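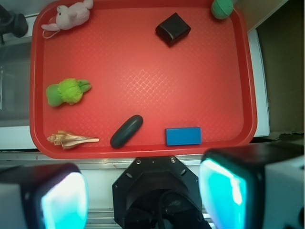 Section 8. Tray setup, wrist camera check and first picks

Before starting this section, the arm should be fully assembled, bolted to its base and homed (Section 7). The gripper should open and close from the control page without binding. If it binds, go back and fix that first.

You will need:

the serving tray or another shallow tray with a raised rim
a few soft or light household objects
cardboard for the backdrop
cable ties
a 2 mm hex key
a dry cloth

8.1 Placing the tray

1. Switch off the arm supply at the wall. The stop button on the control page leaves power on the servos.

2. Clear the counter and wipe it dry. If you are working next to a sink, as on the Lollton bench, shut the faucet off firmly and keep the power supply on the far side of the arm.

3. Set the tray next to the base. It can sit diagonally. The near corner may reach out over the sink a little, but the tray must not rock when you press on any part of the rim.

4. Turn the base joint by hand through its full sweep. The lower link should pass the tray rim with room to spare. If it touches, move the tray. Do not shift the base, or you will have to home the arm again.

5. Lean the cardboard against the wall behind the back corner. It does not need to cover the whole wall. Plain brown works, and so does the blank side of a shipping box.

Caution: A faucet spout is a fixed obstacle. Add it to the keep-out list in the Treltura config file before powering the arm back on. The planner has no other way of knowing where it is.

8.2 Choosing objects

Start with soft things. A plush toy will forgive a bad grip setting, and if the fingers drop it nothing breaks. Foam blocks are good for checking that the fingers close parallel. Leave the seashell for last. It is hard and tapered, and it rolls when the fingers land off center.

Trim or tuck in hanging loops on plush toys if you don't mind altering them. If you do mind, turn the toy so the loop faces the rim, and check the fingers for snags after every pick.

Do not use glass, anything with liquid in it, or anything heavier than the limit you set in Section 5.

8.3 Checking the wrist camera

6. Stand clear of the arm and restore power. Turn on the finger lights and open the wrist view on the control page.

7. Open the gripper fully. Both fingers should show in the lower corners of the view, one on each side, at close to the same height. If one sits much higher than the other, loosen the camera bracket with the hex key, straighten it and tighten it again.

8. Lower the arm over a plush toy in small jogs until the toy is between the fingers. Watch the view while you do it. Things near the gripper will go soft, since the lens has a fixed focus set for tray distance. Do not refocus it to sharpen the near view.

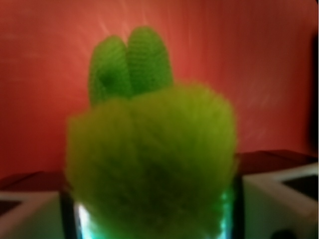
Figure 8-2. Wrist view with a plush toy close to the gripper. Blur at this distance is normal.

9. Check the colors. The finger lights put a blue-green tint on whatever is near them. If the tint spreads over the whole view, turn the lights down one step and look again.

10. Lock the exposure. With auto exposure left on, the view brightens and darkens as the arm crosses the tray, and object matching suffers. The value we use on the Lollton bench is 600. Yours will depend on the room, so write it on the label inside the control box.

Note: Do this check again if you move the build to another room or change the bulbs over the counter. We did ours in December and had to repeat it once the afternoons got brighter.

8.4 Routing the cables

Most of the trouble people bring to the Skimholm workshop nights is in the cables, so there is a separate page on it. Read it even if your arm seems to be moving well.
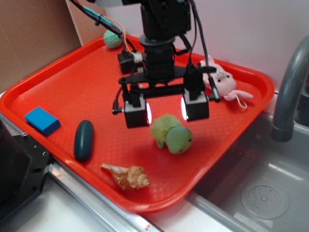 Jaxon Caron

Run the servo cables down the side of the arm in one bundle and tie it above the gripper bracket. Leave enough slack for the wrist to make a full turn each way. I tie it loosely, run the wrist to both limits, and only then pull the tie snug and clip the tail.

The short leads at the bracket are allowed to hang a little. They should not reach lower than the fingertips with the gripper open. If yours do, fold the extra back along the bracket and tape it. Check that each small connector is pushed all the way in. A half-seated plug will work for an hour and then drop the servo off the bus in the middle of a move.

If a servo does drop off:

Press stop. Support the arm with one hand under the wrist and switch off at the wall.
Reseat the plug at both ends.
Power up and home the arm again before doing anything else.

Do not reseat plugs with the power on. I have lost a servo that way.

8.5 First picks

11. Spread the objects over the tray with a hand's width between them where you can. Put a plush toy near the middle, within easy reach of the arm, and keep the harder objects out by the rim.

12. On the control page, set speed to Slow and grip force to Low. Set the closing limit for the gripper servo to 1,875. Thérèse Vachon worked this number out for the MacDonald finger set, and it stops the pads before they meet. If you printed your own fingers, use the value you measured in Section 6.

13. Take a still from the side camera and compare it with the tray. Every object should be in view. If the arm hides one, raise the arm to the park position and take another.

14. Select the plush toy and press Pick. Keep a hand near the wall switch for the whole move.

15. Let the arm lift, hold and lower. If the toy slips, raise grip force by one step and repeat. If the fingers come down beside it, stop and redo the tray calibration in Section 7. Raising the force will not help with a miss.

16. Move on to the foam block, then the rest. Put the objects back in different places between runs.

Caution: Keep fingers, sleeves and hair out of the tray area while the arm is powered. To fix a fallen object, send the arm to park and switch off first.
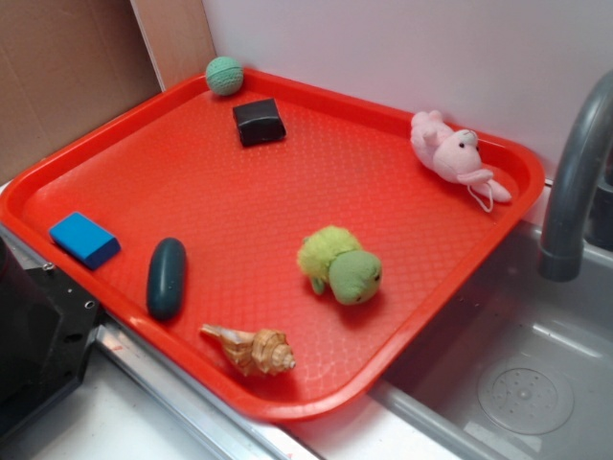 8.6 Shutting down

17. Send the arm to park and wait for the page to show Idle.

18. Turn off the finger lights, then the supply at the wall.

19. Take the objects out and wipe the tray. Lint from plush toys collects in the raised pattern and gets carried onto the pads.

20. Wipe the finger pads with a dry cloth. Do not use cleaner on them.

21. Mark two opposite corners of the tray on the counter with tape if it has to be put away. It can then go back in the same position without a new calibration, as long as the base hasn't moved.

Continue with Section 9, Saving and replaying moves.

Section last revised August 24, 2025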